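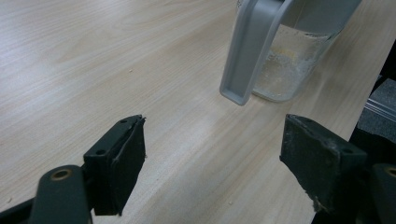
Dedos de uma pinça manual sobre uma mesa de madeira clara. O revestimento da almofada esquerda parece levantar junto ao canto superior.

Homstead suspende uso de almofadas de pinça em Wavatville por desgaste do revestimento

1 de julho de 2026

A Homstead suspendeu a utilização de um lote de almofadas de aperto nas pinças manuais do seu centro de Wavatville, depois de ter encontrado várias peças com o revestimento descolado ou rasgado. Não houve feridos. A empresa admite que possam ter caído pequenos fragmentos do material sobre as mesas onde são manuseados alimentos e recipientes abertos.

As pinças são seguradas por operadores e servem para gravar tarefas domésticas simples, como abrir frascos, pegar em jarras e mudar embalagens de sítio. As gravações são usadas depois no treino de braços robóticos. As almofadas afetadas são montadas na ponta dos dedos da pinça, fixadas por parafusos, e têm uma camada preta macia que aumenta a aderência. São fornecidas pela Fahmy, que as vende também para outros equipamentos de preensão.

Segundo uma nota interna da Homstead, o primeiro caso foi registado em junho, durante uma verificação no fim de um turno. A inspeção que se seguiu abrangeu todas as pinças do centro e identificou 11 almofadas com danos. Em seis delas, o revestimento tinha perdido material. Nas restantes estava levantado num canto ou gasto nas arestas, mas inteiro.

A nota refere que os danos não eram simétricos. Em vários pares, uma das almofadas estava rasgada e a outra conservava as arestas direitas. O documento relaciona esta diferença com a forma como os operadores trabalham, já que muitos apoiam o objeto num dos dedos e usam o outro para fechar, o que concentra o atrito do mesmo lado. A Fahmy não confirma esta leitura e diz que aguarda as peças devolvidas para as examinar.

O fornecedor indica para estas almofadas uma vida útil de 2000 ciclos de abertura e fecho. De acordo com os registos da Homstead, o par mais danificado tinha cumprido 1450 quando foi retirado. A contagem é feita por sessão e não distingue entre um aperto leve e um aperto com força, ponto que as duas empresas reconhecem ser uma limitação. 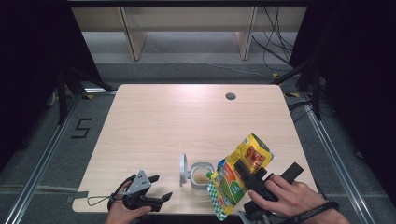
As tarefas com embalagens flexíveis e frascos de boca aberta foram as primeiras a parar. Nestes exercícios, o operador segura uma pinça em cada mão e leva o pacote até à boca do recipiente, com os dedos a trabalhar muito perto do conteúdo. Um fragmento que se solte nessa altura pode cair lá dentro sem ser notado, sobretudo quando o conteúdo é granulado ou escuro.

Os alimentos usados nas gravações não se destinam a consumo e são deitados fora no fim do dia, mas a Homstead reconhece que a regra não estava afixada em todas as salas. Desde a suspensão, os recipientes que tenham contido alimentos ou bebidas durante uma sessão são marcados e guardados à parte da copa do pessoal. As jarras e os frascos que já estavam em uso foram lavados e inspecionados um a um.

Há ainda uma questão de segurança mecânica. Com o revestimento solto, a superfície de contacto diminui e o objeto pode escorregar. Num dos registos de ocorrências, um operador comunicou que uma jarra de vidro rodou entre os dedos da pinça ao ser levantada. A jarra foi pousada sem se partir. O registo não dizia em que estado se encontravam as almofadas nessa sessão, e por isso a ocorrência não foi incluída na contagem das peças danificadas.

A Homstead pediu uma avaliação à Stikura, empresa que faz ensaios de materiais. A Stikura recebeu almofadas novas, almofadas usadas sem danos visíveis e parte das retiradas. Vai medir a força necessária para arrancar o revestimento e verificar se o produto de limpeza aplicado entre sessões enfraquece a cola. O centro tinha mudado de produto na primavera, e a ficha da Fahmy não menciona o novo nem como compatível nem como incompatível.
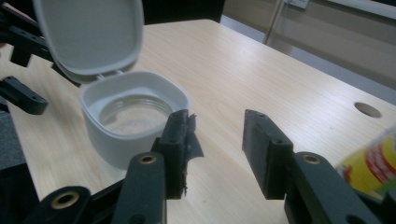

Pinça com a almofada esquerda rasgada e uma aba de material pendente. A almofada direita não tem rasgões.

A inspeção deixou também críticas ao procedimento do próprio centro. A lista de verificação do início de turno pedia ao operador que confirmasse o aperto dos parafusos e o estado do punho, mas não falava do revestimento. Alguns operadores tinham reparado no desgaste e mencionado o assunto de viva voz, sem que daí resultasse um pedido de substituição. Na altura não havia almofadas de reserva nas salas, só no armazém, e a troca obrigava a interromper a sessão por cerca de uma hora.

A lista foi alterada. Antes de cada sessão, o operador passa a observar as duas faces de aperto, e qualquer canto levantado obriga a retirar a pinça. No fim, a mesa é limpa e os resíduos escuros encontrados são guardados num saco com o número do posto. Cada sala tem agora uma caixa com almofadas novas, de um lote diferente, e a chave necessária para as montar.

As gravações feitas com as almofadas danificadas não foram apagadas. A Homstead está a rever as sessões em que o revestimento solto aparece entre os dedos, para decidir se continuam a servir para treino. Uma aba de material pendurada pode tapar parte do objeto nas imagens captadas a partir da própria pinça, e a força aplicada pelo operador pode não corresponder à que seria precisa com uma almofada em bom estado. As sessões em causa ficam, para já, assinaladas no arquivo.

A Fahmy pediu aos restantes clientes do mesmo lote que verifiquem as peças e lhe comuniquem qualquer descolamento. A empresa aceita devoluções sem custos e diz não ter recebido, até agora, queixas semelhantes de outros centros. Não mandou retirar o lote do mercado.

O trabalho em Wavatville prossegue com as almofadas do lote novo, por enquanto só em tarefas com objetos fechados ou vazios. As sessões com alimentos continuam paradas até a Homstead receber o relatório da Stikura, para o qual não foi indicada data.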